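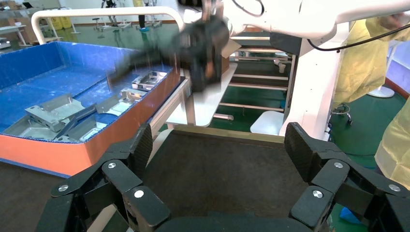 Evening courses at Wunderlich: enrollment information, 6th February

Who may enroll?
Courses are open to all adult residents of Skomovura. Applicants from outside the town are placed on a waiting list until resident enrollment closes.

What does a course cost?
The standard fee is $60 per term, payable at registration. Materials are charged separately where the course outline says so.

May I take more than one course?
Yes. Each person may register for up to two courses per term.

Can I get a refund?
A full refund is given if a written request reaches the enrollment office at least two weeks before the first class. Later requests are reviewed by the registrar, Roksolana Zakharchenko.

When does the next term begin?
The fall term begins in September. Dates for each course are printed on the registration form.

Whom should I contact about access needs?
Please write to Getsemaní Figueroa, Student Services, before registering. Large-print forms are available on request.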